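Shop notebook, July

Board for the blue table, continued

Glue-up came out of the clamps this morning and is flat, which I checked with the long straightedge, then with the other long straightedge, then by putting it on the table and pressing on each corner like somebody testing a mattress. One corner ticks very slightly when you lean on it. I have decided that this is the table.

For anyone picking this up cold: the blue table is perforated all over, a lovely thing for bolting stuff down and a terrible thing for setting small stuff on. Blocks catch on the rims of the holes. Screws go down them. I have lost one pencil lead and a set screw to that table this month. So, a plain wooden top that sits over the holes and gives the blocks a surface with no opinions of its own.

Maple is from Hsieh, the offcut rack at the back, where you pay by the armful and they look at you with pity. The strips were sold as one batch. They are one batch in the sense that they were all in the same bin. Some are cream, some tan, and a few have a pink cast I didn't see at all under the rack lights. I shuffled them on the bench for most of a coffee trying to get the color to drift evenly from one side to the other, then gave up and alternated. It looks deliberate now. The swirly pieces I put toward the near edge, where I'd be looking at them.

Glue was the Toltell, the yellow one, from the bottle that has been "nearly empty" since spring. 9 clamps, alternating over and under. I own more cauls than I could find. Squeeze-out scraped while rubbery, except the one seam I forgot, which I then got to chisel off as a hard amber bead. Took a sliver of maple with it, on the underside. The underside can keep its secrets.

Sanding

Started at 60 and regretted it. There was a little step between two strips and I thought coarse paper would make short work of it. It did, and also of a bit of the neighboring strip. Spent the rest of the session going up through the grits to chase out the scratches that 60 had put in. Next time: card scraper on the step, start finer, leave the 60 for paint and for people I don't like.

Finished at 600. Way past what a work surface needs. The argument at the time was that the blocks should slide without catching. The argument now, looking at it, is that I was enjoying myself and the radio was good.

Finish is Grorko wipe-on, 2 coats, thin. The can says to work in a well ventilated area and gives a recoat time that I treated as a suggestion for the first coat and as law for the second, after touching the first coat. Thumbprint sanded out. If you hold the board sideways to the window you can still see where it was, or I can.

Afternoon, on the table

Carried it over and set it down. Didn't bolt it. Length and width are good, with a border of holes showing around the sides so the table is still usable for its actual job. The metal plate beyond the far edge stays put, and the board clears it. I had written the clearance on a scrap of paper, and cut to a different number on a different scrap of paper, so this counts as luck.

Put the blocks out to see how they sit. They sit. A block on maple stays where you leave it and doesn't rock, and after a month of the perforated top this felt like an extravagance. The blue one went off by itself to the far left corner.

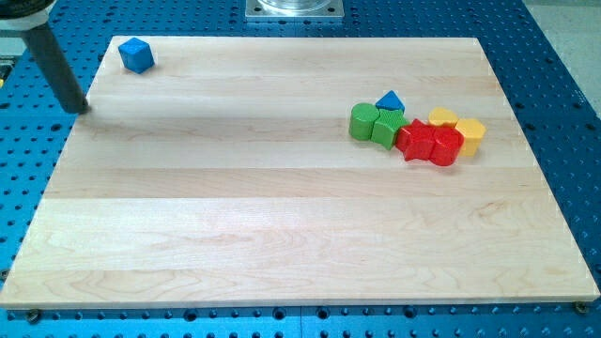 Board on the blue table, blue cube in the far left corner. Note glare across the middle strips.

Now the glare. Having polished a piece of wood like a dinner table, I was surprised to find that it behaves like one. The middle strips wash out to near white and the grain goes with them. The near strips are fine and show all their figure. A pale block in the middle would be hard work to see. The blue cube has no such trouble, and the painted faces read clearly, top brighter than the sides.

Tried turning off the lamp over the bench. Made no difference that I could swear to. Tried standing between the window and the board, which helped, but I have other duties. Options as I see them:

Knock the shine back with a gray pad, straight strokes, along the strips. Cheap and quick. Might look streaky.

Scrape and go again with a matte finish. Jellden make one that people in the next shop swear by, though they also swear by their bandsaw, and I have used their bandsaw.

Flip it. The underside only got a light coat and is duller. It also has the chisel scar and my pencil marks, including a sum I got wrong.

Leave it and hang something over the window. I have an old sheet. Nobody would call it elegant.

Leaning toward the gray pad. Will try it on the offcut first. There is exactly one offcut left from this batch and it is currently holding the door open.

Blocks

The paint on the cubes is holding up. I broke the edges with a sanding block before painting, just enough to round them, and the corners that usually chip have not chipped. The earlier set had crisp edges and looked wonderful for an afternoon. Do it this way from now on: break edges, prime, sand lightly, paint, leave alone. The last step is the one I'm bad at. One block has a little flat spot on its face where I parked it on newspaper too early, and if you look closely there is part of a headline.

The board hasn't picked up any paint from them so far. I slid the blue one back and forth in one spot for a while and wiped with a white rag, and the rag came away clean. Would like to check again after a week of real use, with somebody pushing harder than I did.

Loose ends

Edges of the board: the front one I left square with the end grain only lightly sanded. Feels sharp on the wrist. Run a small roundover, or just take the block plane to it and pretend that was the plan.

Something under the corners to stop it creeping. It hasn't moved yet, but it is only sitting there by its own weight and I can push it with a finger. Thin cork would do. Not the rubber dots, which leave rings on everything and which I have finally thrown away. Better still would be a couple of short dowels on the underside to drop into the table's holes. That would mean measuring the holes properly, so it will be cork.

Check for cup in a few days. The shop has been damp and the finish is thicker on top than below. If it curls I'll say it was always going to.

Toltell: buy a new bottle. The old one has now been cut in half and scraped out with a popsicle stick.

Hsieh: ask if the pink pieces are a regular thing. If so I'd like more of them, on purpose this time.

Magnet on a string, for the set screw. It's still down there.

Swept up at 6. Dust on top of the light fitting again, no idea how.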